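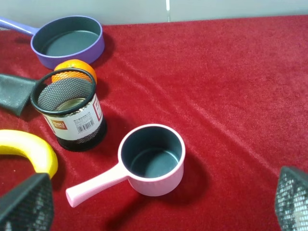

From: Yatziri Hinojosa
To: savings-plan-members
Subject: Re: Payday savings deductions and the early withdrawal fee

Dear members,

Thank you for the messages received on this list during July. Several of them raised the same points about payday savings deductions, and the Anent benefits office would like to answer them together.

Members enrolled in the Nolalier plan choose a fixed dollar amount, which payroll transfers to their savings account before the remainder of their pay is deposited. The amount may be changed twice in a calendar year. A change made when a member returns from unpaid leave does not count toward that limit.

Members who use Skatex to view their pay statements will see the deduction on the second page, under "Transfers". It was previously grouped with insurance premiums, and we understand that this made it difficult to find. Statements already issued will keep the old layout.

The question below was sent to the list on behalf of members at the Courtois office and is quoted in full.
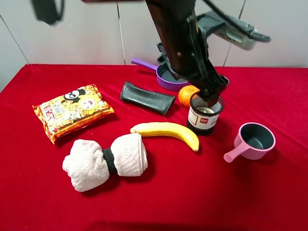

Josiane Pichon wrote:
> Could the benefits office please clarify the early withdrawal fee?
> My deduction is $148 a month. In the spring I took out $383 for a
> car repair and was charged $19. A colleague withdrew a smaller sum
> in the same week and paid nothing. The booklet says only that "a fee
> may apply". Several of us set this money aside for exactly this kind
> of expense, and we would like to know in advance what it will cost
> us to use it. I would also ask whether a withdrawal has any effect
> on the deductions that follow.

The fee is a flat $19 and applies to the second and any later withdrawal in a calendar year. The first withdrawal is free, whatever the amount. The size of the withdrawal has no bearing on the fee, and we agree that the booklet should have stated this clearly.

Members who believe they were charged for a first withdrawal should write to the benefits office with the date of the transaction. Please do not send account numbers to this list – messages are archived and can be read by all subscribers.

On the last question, a withdrawal does not alter the deduction. It continues at the same amount on the next payday unless the member submits a change form.

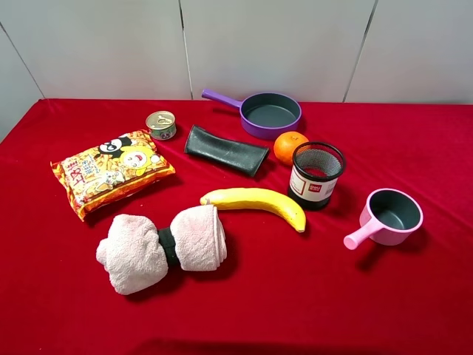

Page last modified: 5 August 2019

One further matter concerns small balances. Accounts holding less than $198 at the end of the year will remain open and will continue to earn interest at the regular rate. An earlier notice suggested that such accounts would be closed and paid out. That notice was sent in error and has been withdrawn.

Change forms are available from the benefits office in paper form or by reply to this address. A form received after the payroll cutoff will take effect in the following pay period.

Sincerely,

Yatziri Hinojosa
Benefits Office, Anent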